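How to find out why your gripper misses the ball

Written by Rungnapa Intarasuk
Last updated June 19, 2020

This tutorial is for people who have a small table arm with a two-finger gripper and a wrist camera, and whose arm has begun to miss. With us it was a ball-to-bin task. The arm had worked well for many weeks, then in March it started to close its fingers next to the ball, or to push the ball away before closing. I changed many settings in the wrong order and made the problem worse. I write down the order I use now, so that you can save some evenings.

Our arm runs with the Detar controller and the calibration tool from Stullska. The menu names below are from these two. If you have other software the names will differ but the steps should be the same.

Before you start

You need:

A white sheet with a grid of lines, big enough for the working area
One table-tennis ball
A bin or a tray for the ball
Adhesive tape, and a soft pencil
The emergency stop within reach of your hand

Please set the speed to 8 per cent for all the steps. A gripper which misses the ball can also go down too far, and at full speed it will press into the table. We bent one finger mount in this manner. When you must put your hand in the working area, press the stop first, and wait until the Detar panel shows that the motors are off. Do not trust the pause button. Pause only holds the program, and the arm can still move if somebody sends a command from another computer.

Step 1. Repeat the fault slowly

Do not change anything yet. Put the ball on the grid, start the pick program and stop it at the approach point, when the fingers are open and near the ball but before they close. Look at the wrist camera view. The ball should be in the middle of the opening, with the same distance to the left finger and to the right finger.
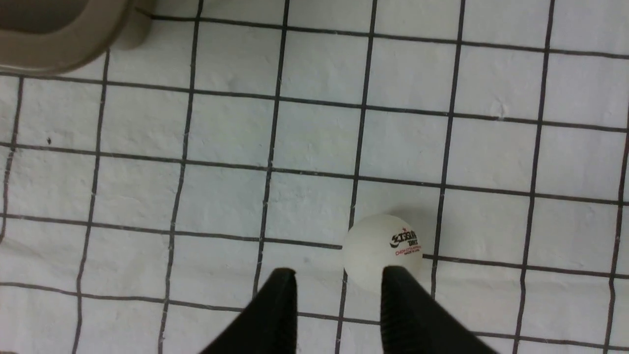

If one finger is nearer, write down which one, and then press the stop. With us it was the right finger every time. A ball is a good test object for this fault, as it rolls away from the first finger that touches it. A cube would be pushed into the middle by the fingers and you would believe that all is well.

Repeat this with the ball in 6 different places on the grid. If the error goes always to the same side and has the same size, continue with Step 2. If it changes from place to place, go directly to Step 4.

Step 2. Check the fingers themselves

Take the ball away. Close the fingers until only a narrow gap stays between them, and see whether they make a pair. If one finger stands more forward than the other, the mount is loose or bent, and no calibration will help you. Tighten the screws with the power off. I have once tightened them with the power on and the gripper opened against my thumb. It was not serious, but I do not recommend it.

Look also for play. With the motors off, move each finger lightly from side to side. A little movement is normal. If you hear a click, change the mount.

Step 3. Check the wrist camera

The camera bracket is the part which I suspected last and should have suspected first. When the arm parks, the cable can pull at the bracket and turn it by a small angle. You will not notice it by eye.

Open the Stullska viewer and load the reference view which you saved on the day of the last calibration. The fingertips must be at the same place in the old view and in the new one. If they moved, the camera has turned. Loosen the bracket, bring the fingertips back to the old place, tighten, and make a new hand-eye calibration with 100 samples. Fewer samples is quicker, but my results were then different each time.

Fix the cable with a loop, so that it has some slack when the wrist turns. Cormac Quinlan from Clallau gave me this advice and the bracket did not turn again.

Step 4. Check the sheet

The program uses the corners of the grid to know where the table is. If the sheet moves or makes a wave, the corners are not where the program thinks, and the error will be different in each place. This was our second fault, and it was hidden behind the first one.

Press the stop. Smooth the sheet by hand from the middle to the outside, then tape it along the sides. Look carefully where the sheet comes near a wall, because there it likes to bend up. Small creases are not a problem if you exclude those cells in the menu Surface, Ignore cells. Put a pencil mark at 4 corners of the sheet, so that you see next time if it has moved.

Then drive the arm back until the wrist camera sees the far side of the grid, with the fingers nearly closed and nothing between them. Run the corner detection from this position. Reflections from the lamp can also break a line for the detection, therefore try it once with the lamp turned away.
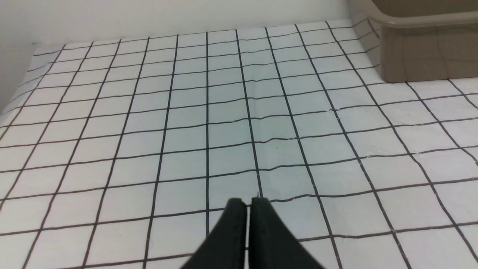
Step 5. Set the bin again

If you moved the sheet, the bin position is also wrong now. Put the bin at its place and teach the drop point new. Do not copy the old numbers. Teach it from above, with enough height that the fingers pass over the rim. The collision check of our version knows only the table and not the bin, so here you have to watch by yourself.

Step 6. Test before you raise the speed

Run the full program with the ball, still at 8 per cent, from the same places as in Step 1. Keep one hand at the stop. Only if every pick is good, go up to half speed and repeat. After this you can return to the normal speed.

If the arm misses again at half speed but not at slow speed, the calibration is probably right and you should look at the acceleration settings. I will describe them in the Rugemalira notes, when I have finished my own tests with them.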